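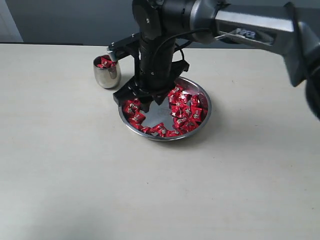 Zitunberg Wool Blanket Wash, 602 ml

Most wool blankets are not worn out by use. They are ruined on a Sunday by someone being helpful with hot water. Zitunberg is a plain liquid wash for people who would like their blanket to stay blanket-sized.

It has no added scent, so it smells faintly of soap and then of nothing much. It rinses out quickly in cold or lukewarm water and works by hand or on the wool cycle, if your machine has one and you trust it. We make no promises about red wine. We have opinions about red wine on cream wool, but we keep them to ourselves.

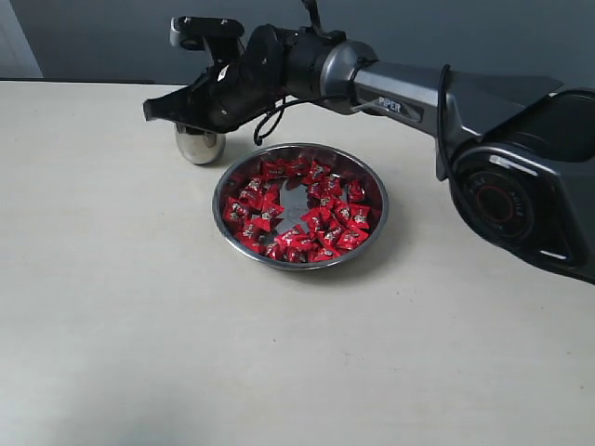
For a double blanket, use 2 capfuls in a full bathtub. Push the blanket under, leave it alone for ten minutes, then rinse until the water runs clear. Do not wring it. Roll it in a towel, kneel on the towel, and dry it flat – yes, on the floor, where the dog sleeps. Move the dog.

One bottle does 60 sweaters or a good many blankets, depending on how heavy your hand is. Hilde Peeters, who mixes every batch at our Brelton workshop, has a very light hand and thinks the rest of you are wasting it.

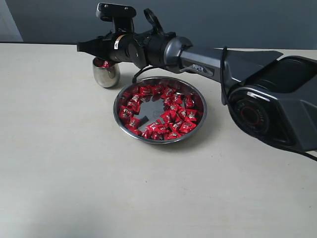
The bottle comes with a screw cap and a label that will survive a damp shelf. Keep it out of direct sun and it will be good for 3 years. It may turn cloudy in January if your laundry room is unheated. Bring it indoors overnight and give it a shake.

Suitable for wool, cashmere and mohair. Also fine for silk, though silk will find something else to complain about. Not for leather, suede or anything with a lining you didn't know was there.

Recently viewed
Flores Cedar Blocks
Trastilside Sweater Comb
Brelton Flat Drying Rack
Zitunberg Travel Bottle

We use cookies to remember your basket. Accept | Settings

Contact | Shipping and returns | © Zitunberg | Back to top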